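Right, so you've got a two-armed robot, you've got a box of cables, and you'd like the robot to learn to move the cables from one box to another by watching you do it. I've now collected 3,186 examples of this for our Sorside bench, and I made most of the mistakes worth making in the first 1,000. What follows is how I'd set it up if I were starting again tomorrow.
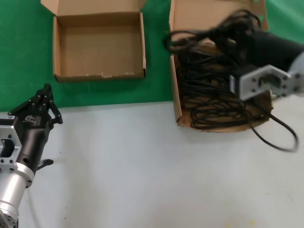
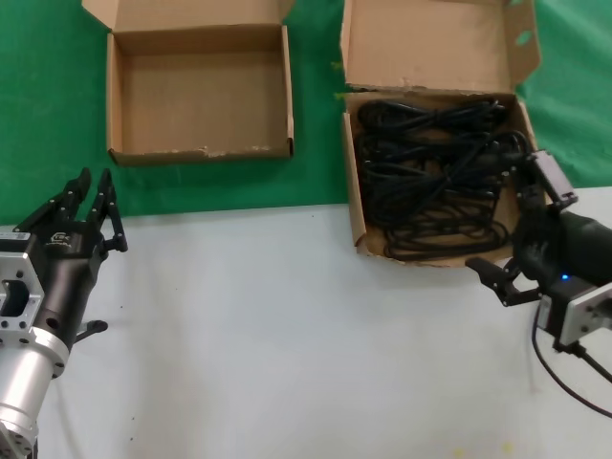
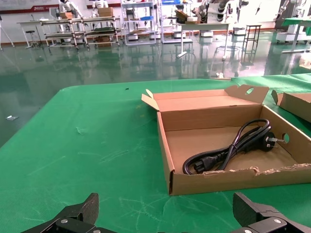

*The cable task on the bench, with the boxes on or partly on green.*

## Setting out the bench

You want two open cardboard boxes, side by side, one to pick from and one to put into. Plain brown ones are fine. I started out with plastic tubs, which looked much smarter and slid about every time a cable snagged (very annoying). Cardboard gives a bit when you catch it with a finger, and when it gets tatty you swap it.

Leave the flaps at the back standing up. Fold the front one out of the way or cut it off, otherwise you'll be fighting it all afternoon.

Put the boxes at the far side of the table, where both arms can get over the walls without stretching. Before you record anything, drive each gripper down into every corner of its box and see if the elbow complains. Mine did. I moved everything a hand's width closer and had to throw away a whole morning's work, which still stings a bit!

Don't tape the boxes down. I know it's tempting, but a policy that has only ever seen a box in one exact spot will fall to bits the first time somebody leans on the table. I give mine a little nudge every few goes.

## Choosing your cables

Start easy. A single power cord, coiled and tied in the middle, is a lovely first object: it holds its shape, it comes up in one piece and you can grab it nearly anywhere. Do 179 of those (that's what I did, and only because it was home time) and train something small on them. You'll find out very quickly if your cameras and your arm positions are being saved in step with each other.

Then go for the tangle. A box full of black cable is horrible in all the useful ways. Loops hang over the side, you lift one and three more follow, and every grab is different from the last. Keep some goes where a loop is already dangling over the wall when you start, because that's how real boxes look.

## Recording a go

1. Bring both arms to the same resting pose, grippers open, and start recording *before* you move. A second or two of stillness is plenty.
2. Move in at a steady pace. If you're so fast that the gripper is a smear in the head camera, slow down a touch.
3. Close on the cable, then pause for half a breath before lifting. It makes the grasp much easier to find later.
4. Lift higher than you think you need to. Trailing strands catch on the box wall.
5. Lower it in, open the fingers, and come away upwards. Coming away sideways drags the cable straight back out with you.
6. Go back to the resting pose and stop.

If one arm isn't doing anything, park it and leave it parked. I used to fidget with the spare hand controller while I was thinking, and the trained robot picked that up beautifully. It waved. Simão Cordeiro still does an impression of it.

## What to keep and what to bin

This is where I've changed my mind the most. I used to bin every fumble. Graça Correia, who runs the same task over at Hullby, talked me into keeping the ones where you drop the cable and then pick it up again properly, and my success rate on tangles got noticeably better once they were in.

I still bin:

- goes where I stopped to scratch my nose
- goes where a camera dropped out
- goes where I gave up halfway
- goes where somebody's hand came in to help

Label them the same day. I left a batch over a weekend once and couldn't make head or tail of my own notes.

## Pacing yourself

I do sets of 30 and then get up and walk about. Your first few are stiff, the middle ones are nice, and by the end you're cutting corners without noticing. Swap the cables between sets, give them a good shake, and turn the boxes round.

Next job for me is doing the whole thing again with the left and right boxes swapped over, so if you've already tried that, do drop me a line and tell me how many you needed.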